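Drying plates in a wooden rack: small tips from our kitchen 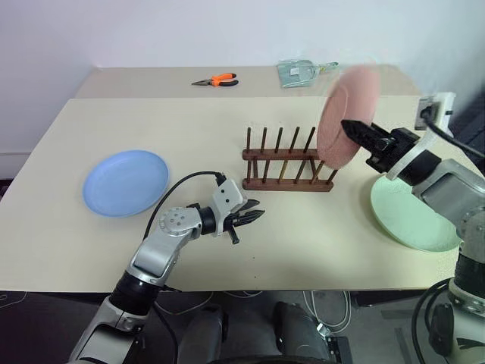 Pink plate at the wooden rack, the blue and the green still on the table.

We changed to a wooden dish rack in March, after the old wire one left rust marks on the worktop. I want to write down what we have learned with it, maybe it is useful for other people who have a small kitchen and no dishwasher.

Where to put it

The rack should stand on a flat and free surface, with a little space on both sides. On one side you put the washed plates, on the other side you keep place for your arm. If the rack stands in a corner, you will knock the plates against the wall sooner or later. I did this with two plates from Tresteo and both have now a small chip.

Put a thin cotton towel under the rack when the plates are very wet. Take the towel away after and hang it up. Wood that stands on a wet cloth all night becomes dark at the bottom.

Loading the plates

Hold the plate by the rim and let it go down straight between the pegs. Do not drop it the last centimetre. Begin at the end which is furthest from your hand, so you do not reach over plates that are already standing.

Leave one slot empty between deep plates. Flat plates can stand in every slot, but they dry slower. In our kitchen flat plates need 13 minutes with the window open, and well over 100 when it rains and everything is closed.

All plates should lean the same way. When one leans against its neighbour, the water stays between them and you get a white ring.

Coloured plates

If your plates are in soft colours, like pink, light blue or mint green, rinse them once more with clear water before they go in the rack. Dried soap is easier to see on these than on white ones. A spoon of vinegar in the rinsing bowl helps also.

Care of the wood

Wipe the rails and the pegs with a dry cloth when the plates are put away. Every 9 weeks I give the rack a little oil. I use the one from Betosa for cutting boards, but any oil that is safe for food will do. Put on very little, wait one night, and wipe off the rest.

If a peg becomes loose, do not push it back with force. Let the rack dry for 2 days, then put a drop of wood glue in the hole and press the peg in by hand.

Cups and glasses I dry separately on a towel.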